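뉴스레터 | 볼거리 읽을거리

환불 규정까지 농담으로 만든 코미디 구독 서비스, 유켁스는 돈값을 하나

2023년 9월 29일

스탠드업 코미디만 모아 보여 준다는 구독 서비스 유켁스(Ukex)가 가을 개편을 발표했다. 보도자료에는 '웃음의 도서관'이라는 말이 나오고, 수록 영상이 1000편이라고 적혀 있다. 숫자만 보면 그럴듯하다. 그런데 2주 동안 써 보니 이 도서관의 서가를 어떻게 셌는지부터 궁금해졌다. 한 시간짜리 공연을 9토막으로 잘라 각각 한 편으로 올려 둔 경우가 적지 않다. 인사말이 한 편, 물 마시고 객석에 말 거는 대목이 또 한 편이다. 이런 식이라면 우리 집 책장도 도서관이 될 수 있다.

개편의 간판은 자체 제작 특집 '클롬게이트의 밤'이다. 지난 3월 클롬게이트(Clomgate) 극장에서 녹화했다는데, 예고편은 꽤 잘 만들었다. 본편은 예고편에 나온 농담이 거의 전부다. 나머지 시간은 출연자들이 서로를 치켜세우는 데 쓴다. 독설을 주고받는 자리라고 홍보해 놓고 막상 무대에 오르면 다들 동창회에 온 사람처럼 군다. 객석 웃음소리도 미심쩍다. 박자가 너무 고르고, 농담이 끝나기도 전에 먼저 터지는 대목이 두어 군데 있다. 편집으로 덧입혔다는 증거는 없으니 그렇다고 쓰지는 않겠다. 다만 이어폰을 끼고 한번 들어 보시라. 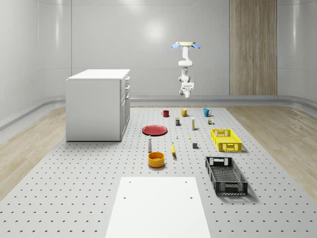

그나마 건질 것

불평만 늘어놓자니 미안해서 좋은 쪽도 적는다. '데스버그(Desberg) 지하실'이라는 소극장 연작은 볼 만하다. 회차마다 신인 2명이 나와 같은 주제로 번갈아 이야기하는데, 준비가 덜 된 사람은 덜 된 대로 고스란히 나온다. 농담이 빗나갔을 때의 정적을 자르지 않은 점이 마음에 든다. 임대차 계약을 다룬 회와 장모님 스마트폰을 다룬 회를 먼저 권한다. 반대로 첫 회는 건너뛰어도 된다. 마이크 상태가 나빠서 후반부 절반은 자막을 읽는 시간이다.

자막 얘기가 나왔으니 말인데, 한국어 자막은 회차마다 수준이 들쭉날쭉하다. 말장난을 직역하고 괄호 안에 '(언어유희)'라고만 달아 놓은 곳이 있다. 웃기는 부분이라는 신고는 접수했으나 웃을 방법은 알려 주지 않는다. 욕설 처리도 기준이 없다. 같은 공연 안에서 어떤 때는 그대로 옮기고 어떤 때는 '이런'으로 바꾼다. 독한 농담으로 먹고사는 장르에서 '이런'은 좀 심하다. 번역자 이름이 붙은 회차가 대체로 나았으니 고를 때 참고하시길.

추천 기능은 기대를 접는 편이 낫다. 정치 풍자를 한 편 봤더니 첫 화면이 온통 정치 풍자로 바뀌었고, 끝까지 보지 않고 끈 공연이 다음 날 맨 위에 다시 올라왔다. '관심 없음' 단추는 세부 메뉴로 들어가야 나온다. 유켁스는 취향을 배우는 중이라고 설명하는데, 내가 보기에는 밀고 싶은 영상을 밀고 있을 뿐이다. 자체 제작물이 유난히 자주 올라오는 것도 우연이라고 믿기는 어렵다.
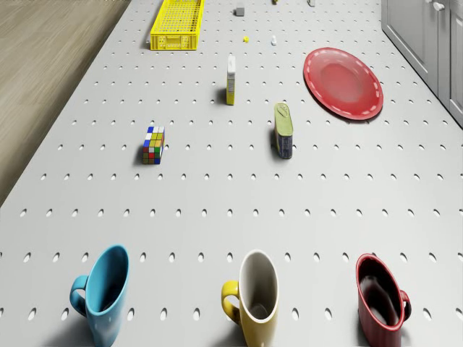
무료 체험만 하고 해지해도 요금이 나가나요?

체험 기간은 14일이고, 그 안에 해지하면 결제되지 않는다고 약관에 적혀 있다. 다만 해지 신청을 해도 확인 메일의 링크를 누르기 전까지는 처리가 끝나지 않는다. 메일이 광고함으로 들어가는 일이 있으니 신청한 날 바로 찾아보는 게 좋다. 약관의 환불 항목은 농담조로 쓰여 있어서 읽는 맛은 있는데, 돈 문제를 물으러 온 사람에게 그게 반가울지는 모르겠다.

비교할 만한 것으로는 뷜러(Bühler) 쪽의 공연 실황 묶음이 있다. 편수는 훨씬 적고 화면도 투박하다. 대신 공연을 토막 내지 않고 처음부터 끝까지 올린다. 스탠드업은 앞에서 흘린 말을 40분 뒤에 다시 주워 오는 재미가 큰데, 유켁스처럼 잘라 놓으면 그 맛이 사라진다. 이미 다른 곳에서 영상을 여럿 구독하는 독자라면 유켁스를 하나 더 얹을 이유를 나는 아직 찾지 못했다. 데스버그 연작만 몰아 보고 체험 기간 안에 나오는 것, 지금으로서는 그쯤이 적당하다.

개편 발표에는 생중계 계획도 들어 있다. 시청자가 실시간으로 야유를 보낼 수 있다고 한다. 야유에도 등급이 있어 상위 요금제 가입자의 야유가 화면에 더 크게 뜬다는 대목에서 잠시 발표문을 덮었다. 코미디 클럽에서 제일 큰 목소리가 제일 재미있는 사람의 것이었던 적이 있는지 묻고 싶다. 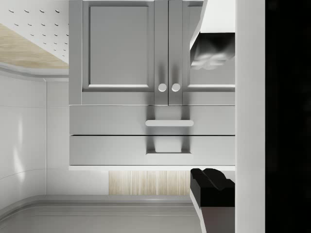 문화팀 | 공연·영상 담당

다음 호에서는 로스트 형식의 공연이 왜 점점 순해지는지를 다룬다. 출연자끼리 같은 기획사에 묶여 있어서라는 설도 있고, 짧은 영상으로 잘려 돌아다닐 것을 의식해서라는 설도 있다. 둘 다 그럴듯하지만 둘 다 업계 사람들이 자기 사정에 맞춰 하는 말이라 그대로 옮길 생각은 없다. 최근에 본 공연 가운데 정말로 독했던 것이 있으면 제목과 함께 이 메일에 답장으로 보내 주시기 바란다. '안 봤지만 독하다더라'는 제보는 사양한다.

지난 호에 소개한 심야 토크쇼의 방영 요일이 틀렸다는 지적이 있어 웹판을 고쳤다.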